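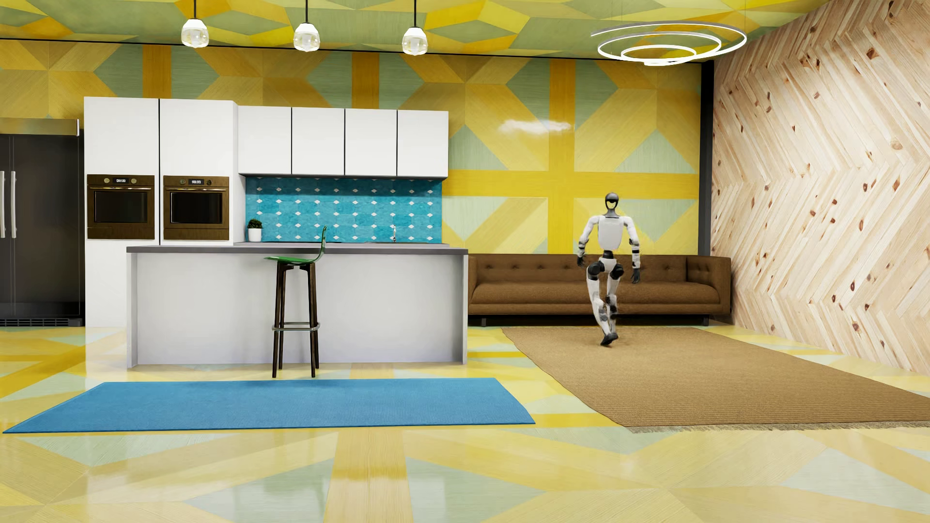
The walker on the brown rug, sofa behind it. Kitchen scene, simulator.

Back at the gait fault again until well past six, and I'm no closer to believing the official story. The official story, according to Harvey, is that the fall is "a rug problem". The humanoid comes off the bare floor, gets partway across the rug in front of the sofa and goes down sideways. Always onto its left arm. He says the contact settings on the rug are wrong and the controller is fine. Maybe. But he said the same thing in December about the stairs, and we fixed the stairs three times.

So I ran 14 crossings this afternoon with his new settings loaded. It fell in six. Before the change it was falling in about half, so I don't know what we're meant to be celebrating. Bogdan wrote "improved" in the Denholm log all the same. I asked him improved by how much and he went to get a coffee.

What bothers me is the ankle. In two of the falls the torque reading goes flat well before the foot reaches the rug at all, while it's still over the patterned floor. Flat, as if the joint has stopped reporting. If that's a dropped signal it has nothing to do with rugs, and the same code goes onto the real machine at the Tran building next month, where there are people walking around and it weighs as much as I do. Kendra saw the plots and agreed they looked odd. She also said logging glitches look odd, and she's right, I can't rule it out.

Tried it with the rug deleted just before I packed up. Only got two runs in. No falls, which Harvey will love, but the flat patch was there in one of them. The controller seems to catch itself on the hard floor – luck, I'd call it.

Sent the plots to Audrey-Anne and asked that the emergency stop be tested against a dead ankle before anybody books the van. No answer yet. I'd like to see a stop that doesn't depend on the same joint readings, and so far all I've been shown is a slide.

Tomorrow: rug back in, raw logging on, left ankle only. Ask Bogdan to change that word.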